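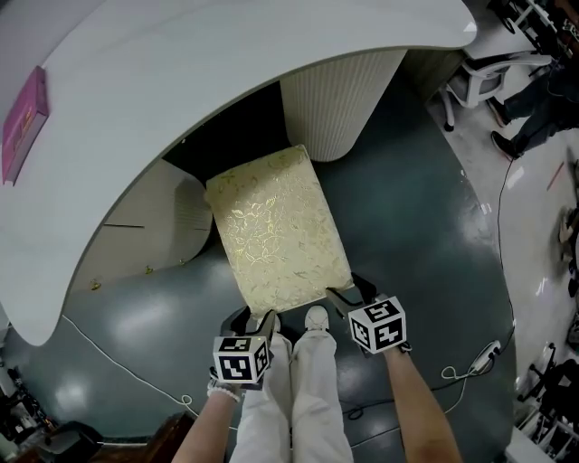 Spent Monday on the stool task, which is the one I'd been putting off. The idea is that you show the robot how to do a job by doing it yourself with a gripper in each hand, and the policy learns from that. A stool sounds simple next to folding a towel. Then you get down to it with the black fingers at the two near corners of a brocade seat, half of it already under the counter, and you find out how much you normally do with your palms.

2/ The grippers have a cube on top with black markers printed on each face. The tracking works off those. If a cube tilts too far or your forearm gets in the way, the position drops out and the episode is no good. I lost a few before lunch like that.

3/ Tally for the day was 40 episodes recorded and 23 kept. That brings the Pavier set to 716 across all tasks. Furniture is still the smallest part of it.

4/ Most of the rejects were me being too quick. When you tuck a stool in at home you give it a shove and walk off. The arms we have in Alville can't shove like that, so a fast demo teaches them something they can't copy. I count to three in my head on the way in now.

5/ Someone asked last time why we don't just teleoperate the whole lot. We did, from April on. The remote rig from Skonumik is good for small things on a bench, and you get the robot's own joint data, so nothing has to be converted later. For anything down near the floor it's slow. My best run at this one by remote took four tries to get hold of the seat.

6/ By hand you also feel when the fabric starts to slide. You don't get that through the remote. The catch is that the feeling isn't in the recording either. You only get the motion and the finger opening.

7/ Things I'd tell anyone starting on this: keep both elbows loose, start each episode from a different spot, and don't fix a bad grasp by sneaking a knee in. I've done it. The arms don't have a knee.

8/ Next is the same stool from the other direction, pulling it out and turning it. I want 30 good ones before we train again. Yazıcı, which is what we call the logging script, needs a fix first, as it keeps cutting the last second off each file.

9/ Will post the rollout when there's one to show, good or bad.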